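# Fallska Residential Shielded Wall Light

The Fallska is an outdoor wall light for homes that stand close to other homes. It gives even light on a doorway, a side path or a short driveway and keeps that light on the owner's side of the property line. The fixture is sold through Tillman and its approved dealers and is supplied with a mounting plate, a full set of screws and printed instructions.

## Intended use

The Fallska is designed for single-family houses, duplexes and townhouses. It is suited to entry doors, garage fronts, side yards and covered porches. It should not be used to light a sports court, a parking area or any large open space. Customers with such needs are referred to the Terel pole light series, which has its own product page and its own ordering form.

## Light output and direction

The housing has a deep hood that covers the light source from the sides and from the top. When the fixture is mounted level, the source cannot be seen from a second-floor window at the same height or above. The head may be tilted up to 15 degrees toward the wall. It cannot be tilted outward, and no attempt should be made to modify the bracket so that it can.

Light color is fixed at 3,000 K. Other colors are not offered for this model. Three brightness levels are available by means of a switch inside the cover:

- **Low:** for porches and doors next to a bedroom
- **Medium:** for paths and steps
- **High:** for garage fronts

Fixtures leave the warehouse set to Low. Customers are asked to try this setting for several nights before choosing a higher one.

## Motion and timer control

The standard model includes a motion sensor and a timer. The sensor covers a distance of up to 23 feet directly in front of the fixture. Its side range can be narrowed with the two clip-on blinders in the accessory bag, and this is recommended wherever a sidewalk or a neighbor's yard lies within range.

The timer has four settings:

1. Sensor only, from dusk to dawn
2. Steady light until 10:00 p.m., then sensor only
3. Steady light until 10:00 p.m., then off
4. Off, with manual control from the indoor switch

Setting 2 is the most common choice among customers. Setting 3 meets the requirements of most homeowner associations known to Tillman, but rules differ, and the purchaser remains responsible for checking them.

## Installation

Installation must be carried out by a licensed electrician where local code requires it. Power must be turned off at the panel before any work begins. The recommended mounting height is between 7 and 9 feet, measured from finished ground level to the bottom of the hood.

The mounting plate must be level. A plate that is out of level will throw light to one side, and this is the most frequent cause of complaints received by the service desk. After mounting, the installer should wait until dark, walk to the property line and look back at the fixture. If the source can be seen from that point, the head should be tilted further toward the wall or the fixture lowered.

Customers replacing an older floodlight should note that the Fallska plate is smaller than most floodlight plates. A cover ring is available in each finish to hide old screw holes and unpainted areas.

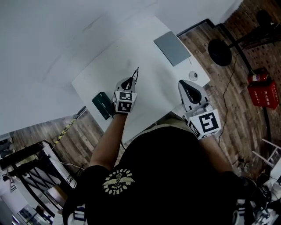

## Bruvovville fitting

A version with a longer arm was prepared for the Bruvovville townhouse development, where the porch roofs extend past the usual mounting point. This version is now open to general order under the name Fallska B. The arm adds 4 inches to the depth of the fixture. All other parts are the same, and the hood, blinders and cover ring may be exchanged between the two models.

## Finishes

Both models are offered in black, dark bronze and white. White is made to order and may take longer to ship. Orders for white placed in November are normally filled after the new year.

## Care

The hood and lens should be wiped with a soft damp cloth twice a year. Solvents and pressure washers must not be used. Insect nests should be cleared from the sensor opening with a dry brush.

## Returns and service

Unused fixtures may be returned to the dealer in the original box. Fixtures that have been wired are accepted for return only if a fault is found. Service requests should state the model, the finish, the mounting height and the timer setting in use. Replacement lenses and blinders can be ordered separately from any Tillman dealer.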